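Vurano Workshop Notes » Tips for the Bench » Teaching the arm to handle mugs and cups

These notes are for anyone setting up a table-top pick-up trial at home or in a small shop. They come out of the Karnevlow study, where we wanted to know one thing: does a policy trained on a few ordinary cups still work when the cups and the light change? The method was simple. Record a person guiding the arm by hand, train on the recordings, then run it on the same table and mark each try pass or fail.

1. Leave the table as it is

Our first recordings were made on a bare table, and the policy that came out of them went for anything else that was put down near the mug. For the second set we left ordinary clutter about. A water bottle is a good thing to have standing nearby, as clear plastic gives the vision side something hard to deal with. A patterned mug is useful too. 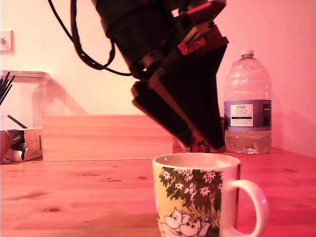 2. Use more than one sort of cup

We recorded 531 demonstrations and kept 234. The rest were thrown out for bumps, long pauses or the operator changing their mind halfway. Of the ones we kept, far too many were of the same mug, and it showed. The fix was to mix in throwaway cups with lids. A throwaway cup gives when you squeeze it, so set the closing force low and bring it up a notch at a time - start with an empty one.

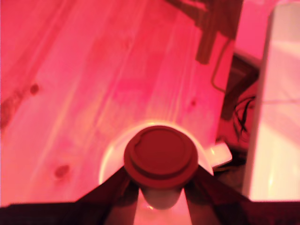

Aim for the part of the cup below the lid. A grip on the lid itself will pass if all you score is the lift, and then the lid comes off on the way to the saucer. We changed the scoring sheet so that a lift only counts if the cup is put down again upright. Pass rates dropped on paper, but the numbers were worth more.

3. Watch the handle

Handles caused more failed tries than anything else. If every demonstration has the handle pointing the same way, the policy learns that and little more. Turn the mug a bit between recordings. Nine positions round the circle was enough for us, and going finer made no difference we could measure. Putting something small inside the mug is also worth doing for a few runs, so that the inside doesn't always look the same.
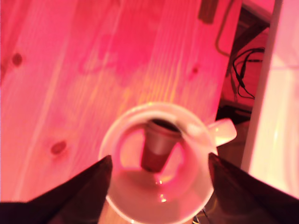

Mug between the fingers, handle to the right, small cup inside.

4. Change the light

Coloured light was the cheapest test we ran and told us the most. Pale wood and white china go nearly the same shade under strong pink, and a policy that has been leaning on colour will miss. Ours did. Adding recordings made under coloured light brought most of the loss back. Training ran for 3,000 steps each time, with nothing else altered, so the two results can be set side by side.

5. Keep the blurred frames

We used to strip out any frame that wasn't sharp. Don't bother. The camera will give you blur when the arm is running on its own as well, and the policy trained with those frames left in was steadier when the arm moved quickly.

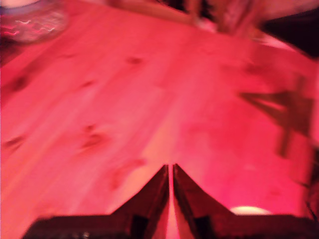

Fingertips nearly together over the boards, with blur throughout.

6. Odds and ends

Wipe the finger pads before each batch. Write the light setting on the sheet before you start, not afterwards. The Condik mount needs its screws checked every morning - a slight tilt is enough to spoil a day's recordings.

The scoring sheet is the one from the Haddad trials with the put-down column added.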